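About Geltonia

Geltonia is an independent test laboratory for robot grippers, arms, cameras and controllers. It was founded in March by Visitación Peñalver, who remains its director, and it now employs 11 people. Manufacturers and research groups send us equipment before they commit to it, and we report on how it handles ordinary objects.

Our gripper program compares hand-held tools under the same conditions. Each tool is tried on 93 household objects, and each object is approached from four directions.

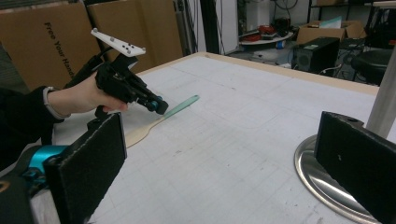

Hand-held gripper positioned over a spatula, comparison bench.

Results are scored by two members of staff working separately. Where their scores differ, the trial is repeated. Clients receive the complete record, including failed attempts. 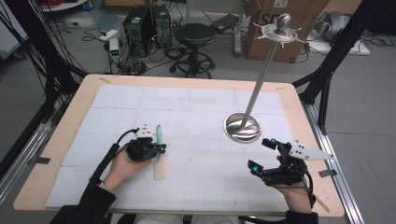

Controller trials form the second part of our work. The Dosow and Arrieta programs ask how well an operator's movements carry over to an arm, and how long a new operator needs to become steady. Operators may work with a different device on each hand, a gripper on the left and a glove with finger linkages on the right, over a table covered with a gridded sheet. Each operator completes 10 sessions before any figures are released.

Geltonia accepts no commission on equipment sales. Our Oltska guide to preparing a device for testing is available on request from the laboratory office.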